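From: Orsolya Kozma
To: granetti-players
Subject: Re: [granetti-players] Save files and the November patch

> Has anyone got a straight answer on whether saves from the old build
> carry over? I have 200 hours in Granetti and I don't want to install
> the patch on Monday and find my Zivine run is gone. The launcher notes
> only say "save format updated" and nothing else. Also, is the frame
> rate any better in the harbor? I'm on the older console and it drops
> badly whenever the market crowd loads in.

I've been on the test branch since it opened, so I can answer most of this. Numbered so people can reply to one part without quoting the whole thing.

1. Saves

Yes, they carry over. The first time you load an old save, the game converts it and writes a second copy in the new format. The old file stays where it was. My biggest one took 30 seconds to convert and the smaller ones were done before the loading picture changed.

What does not carry over is anything made with the Nyitrai map editor before the spring version. Those maps show up in the list but won't open. Tesero says on its forum that a converter is planned, with no date given.

If you keep cloud saves on, turn them off before the first launch and back on after you have loaded into the game once. I skipped this on my second machine and got the conflict prompt every time I quit, until I deleted the cloud copy.

2. Wardrobe and inventory

The wardrobe limit goes up to 2000 items. Outfits are now stored per character and no longer per save slot, so if you play the same character in two slots you will see the same clothes in both. Coats and jackets have their own tab. Sorting by color works, sorting by date added does not yet – it has been reported.
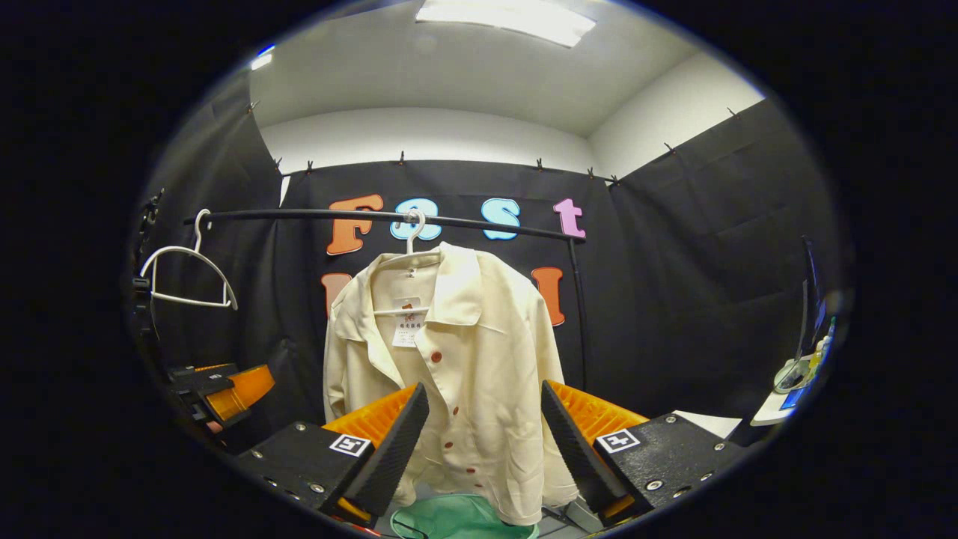
3. Frame rate in the harbor

Better, but not fixed. On the older console I still see it dip when you come down the steps and the whole market loads at once. Standing still in the square is fine now. There is a new crowd setting under Display with low, medium and high, and it defaults to high even if you had everything else turned down. Put it on low and the steps are playable.

On PC I have no complaints, though I only tested at the default resolution.

4. Controls

The map button moved. It was reset to the default on both of my machines, so if you had a custom layout, write it down before you update. Everything else in my layout was kept.

5. The Zivine questline

The bug where the ferryman stops talking after chapter 3 is gone on a fresh run. On a converted save where he was already stuck, I had to sleep until morning and walk back to the dock before he would speak. If that doesn't work for you, post your chapter and the time of day in the game and I'll add it to the report I have open.

I haven't tried co-op on the new build. If someone has, please start a separate thread for it.

Orsolya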